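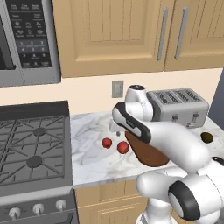

Zeltberg Kitchen Benchmark

The Zeltberg Kitchen Benchmark is a simulated test used to compare grippers and arm controllers on household pick-and-place tasks. It is maintained by the robotics workshop at Lirkeck, and a revised version was released on Jun 29, 2021. The test runs entirely in software. Results are reported as a success rate for each pairing of gripper and controller.

Setting

Trials take place in rendered kitchens fitted with a gas range, an over-the-range microwave, wooden cabinets and a marble countertop. A white arm works over the counter, where small items such as round red fruits share the space with a four-slot toaster. The toaster is treated as a fixed obstacle, and any contact with it is logged. Cabinet handles, range knobs and the microwave are used only in the door and knob tasks, which are scored separately.

Procedure

A full run consists of 2,000 trials. In each one the arm starts from a set pose, moves to a named item, closes the gripper and lifts. The lift counts if the item stays in the gripper for five seconds. Item positions are shuffled between trials, but the same sequence of layouts is used for every gripper so that results can be compared directly.

Two controllers are supported. The first follows a path planned before the arm moves. The second, known as the Zinchenko controller, corrects the path during the approach using a simulated wrist camera. Both use the same joint speed limits.

Grippers compared

The standard set has two grippers, a parallel-jaw model and a softer model with flexible fingertips. The parallel-jaw model does better on small round fruit when the approach is accurate. The softer model tolerates more error but tends to drag wide, shallow items along the counter before lifting them. With the planned-path controller the gap between the two is small – most failures come from the approach and would occur with either gripper.

Limitations

Friction values are fixed for each material, and fruit does not bruise or deform. A group at Hatilley repeated part of the test on a physical arm in November and reported that the ranking of the grippers held, while success rates were lower for both.

Related articles
Hatilley grasp test
Parallel-jaw gripper
Simulated wrist camera
Zinchenko controller

Comments

The friction note should be higher up. We lost a week tuning fingertip values before we saw they were fixed per material.

Does the toaster contact count as a failed trial or is it only logged? The article doesn't say.

Only logged, at least in the revised version. The lift can still count.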